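Galería del programa de mantenimiento de habitaciones
Residencia Isholm
16 de enero de 2022

La Residencia Isholm pone a disposición de sus usuarios una galería dedicada al cuidado ordinario del mobiliario de dormitorio. El programa, desarrollado con el taller Nyaga, comprende 200 piezas repartidas en dos plantas y se renueva cada año en el mes de junio.

Mobiliario incluido
Mesillas, escritorios, cabeceros y estantes. Los armarios empotrados y las butacas del salón común se rigen por la ficha Plultov, disponible en recepción.

Frecuencia
Las superficies horizontales se repasan a diario y se revisan a fondo cada 15 días. Antes de la revisión, los residentes deberán retirar sus objetos personales y guardarlos en el cajón o en la caja facilitada por el servicio.

Productos
Se emplean únicamente agua y jabón neutro. Queda excluido el uso de ceras, aerosoles y limpiadores abrasivos sobre madera.

Superficies de madera
Los residuos en polvo se recogen con un paño doblado, siguiendo la dirección de la veta. La mano libre se apoya abierta sobre el tablero para mantenerlo firme.

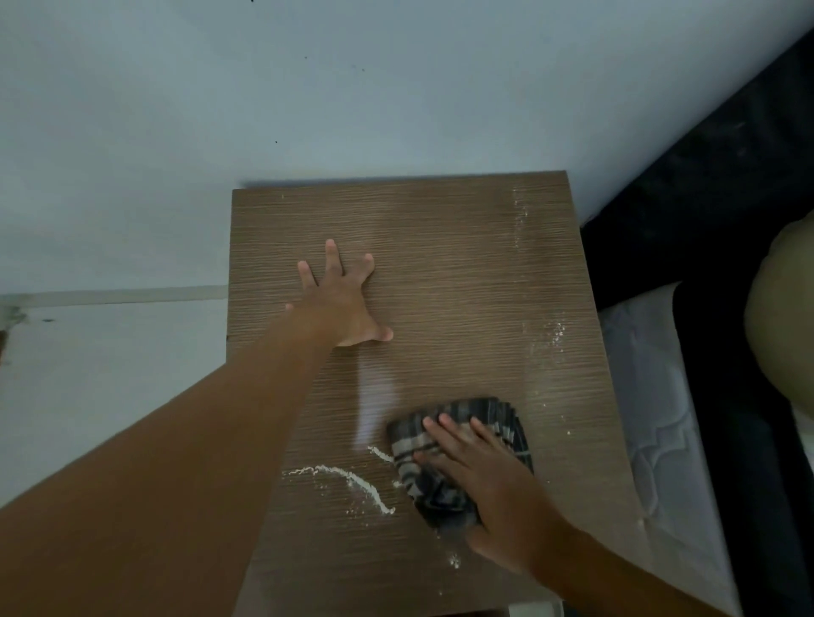

El paño se sacude fuera de la habitación y se dobla de nuevo por una cara limpia antes de continuar. Debe prestarse especial atención a la unión entre el tablero y la pared, donde el polvo tiende a acumularse. Concluido el repaso, la superficie se deja despejada durante 15 minutos.

Incidencias
Las manchas persistentes, los arañazos y los desperfectos en los cantos se comunicarán en recepción mediante el impreso 18. Las reparaciones corresponden al taller Nyaga y se atienden por orden de entrada.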